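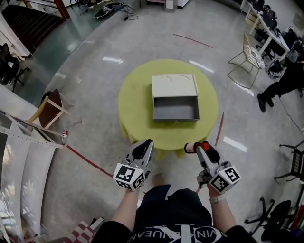 1 min read

Re: Ronora County flu shot numbers

The clinic counts are in the March sheet now. Goh reported 571 doses, all ages. Pranine has not sent theirs yet – I'll add them when they come.

> Does the Wondodar total include the school doses? We had 500 on our side
> and the sheet shows fewer.

No, school doses are on the second tab. Please don't add the two tabs together, as 20 records are on both. I'm still sorting those out and will post to the list when the sheet is fixed.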